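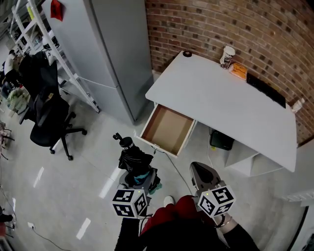

Foto: Nikola Kovačević / Gulorlow

Schreibtischschublade ausräumen, reinigen und neu einteilen

Eine Schublade, in die man alles hineinwirft, wird schnell zu einem kleinen Keller. Ich arbeite seit vier Jahren in einem Büro mit mehreren gleichen Tischen und habe mir mit der Zeit eine Reihenfolge angewöhnt, die ich hier aufschreiben möchte. Man braucht dafür 40 Minuten, beim ersten Mal vielleicht etwas länger.

Was man benötigt

Ein feuchtes und ein trockenes Tuch, etwas mildes Spülmittel, einen Handstaubsauger oder einen Pinsel, zwei flache Kartons und ein Stück Filz oder Papier als Einlage.

Schritt 1: Platz schaffen

Zuerst stelle ich den Bürostuhl weg vom Tisch, damit man die Schublade ganz herausziehen kann. Wenn eine Jacke über der Lehne hängt, kann sie dort bleiben. Tastatur und Becher schiebe ich nach hinten an die Wand, wie auf dem Foto, dann ist vorne die Tischplatte frei. Kabel unter dem Tisch bitte nicht mit dem Stuhl überfahren.

Schritt 2: Ganz leer machen

Nehmen Sie wirklich alles heraus, auch die Büroklammern in den Ecken. In den ersten Karton kommt, was man jede Woche benutzt. In den zweiten kommt der Rest. Papiere mit Namen oder Adressen lege ich extra, sie gehören in den Aktenvernichter.

Schritt 3: Reinigen

Die Krümel zuerst trocken entfernen, danach feucht wischen. Der Boden meiner Schublade ist hellbraun und die Seiten sind weiß, deshalb sieht man auf den Seiten jeden Strich vom Kugelschreiber. Dagegen hilft ein Tropfen Spülmittel und etwas Geduld. Scheuermilch würde ich nicht nehmen, sie macht die Oberfläche matt. Offen trocknen lassen, bis sich der Boden nicht mehr klamm anfühlt.

Schritt 4: Einteilen

Messen Sie die Schublade innen, bevor Sie Einsätze kaufen. Ich habe einmal ein Set von Varkico bestellt und es war vier Millimeter zu breit. Stifte und Schere liegen bei mir vorne, Ladekabel in der Mitte, Ersatzsachen hinten. Klebeband rollt gern herum, darum bekommt es ein eigenes Fach.

Schritt 5: Den zweiten Karton verteilen

Ordner und große Dinge kommen in den Schrank oder ins Regal. Was man doppelt hat, gibt man den Kollegen. Den Karton beschrifte ich mit dem Monat, zum Beispiel Januar, und was nach einem halben Jahr noch darin liegt, sortiere ich aus.

Zum Schluss die Schublade einmal langsam schließen und wieder öffnen. Wenn etwas klappert oder klemmt, liegt meistens hinten ein Gegenstand zu hoch.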